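Millero workshop compares two grippers on laundry

2023-01-08 - The Millero workshop has begun a side-by-side trial of two grippers for picking up clothes, with a striped navy top among the test items.
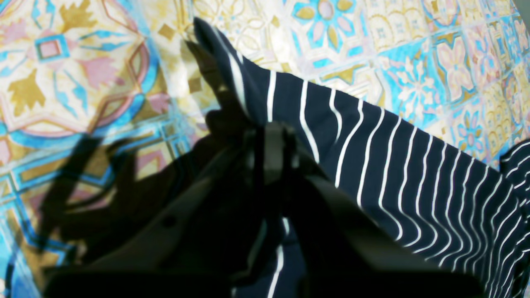 Speed matters less than letting go cleanly, according to Dace Priedītis, who would take a slow gripper over one that drags half the pile along with it. Priedītis said most of the trouble in earlier work came at the release, when a sleeve or hem stayed caught and had to be pulled free by hand.

The trial compares the Haker, a wide plate-fingered gripper, with the Warrier, which has narrower fingers and softer pads. Both are run on the same arm and the same controller, with a small camera at the wrist. Clothes are dropped onto a spread cloth and the arm tries to pinch and lift one piece at a time.

So far the group has logged 331 picks. The Haker missed 40 of its picks and the Warrier 59, though the Warrier was used more often on thin shirts, and the two figures can't be compared directly yet. The next round will use the same garments in the same order for both.

Zane Vanags, who set up the controller, said patterned cloth was chosen as the background on purpose. A plain grey sheet gave the camera an easy time and made the results look better than they would be in a home or a laundry. Strong side light is also part of the test, as shadows had been mistaken for dark clothing during a first attempt in November.

Changing over from one gripper to the other takes some 4 minutes, including a check of the camera angle. The Warrier needs its own mounting plate, and the first one was drilled slightly off centre. A replacement has been cut and fitted.

Duvent, the linen service paying for part of the work, wants a gripper that can sort mixed loads without a person standing next to it. Osaze Isah of Duvent said the company had not settled on either model and would look at the cost of spare pads before it did. Pads on the Warrier wear quickly against zippers and buttons, Isah said, while the plates on the Haker have needed only cleaning.

Towels and fitted sheets will be added in the next round - the sheets are expected to be the harder of the two. Results for both grippers will be posted on the workshop's noticeboard and sent to Duvent.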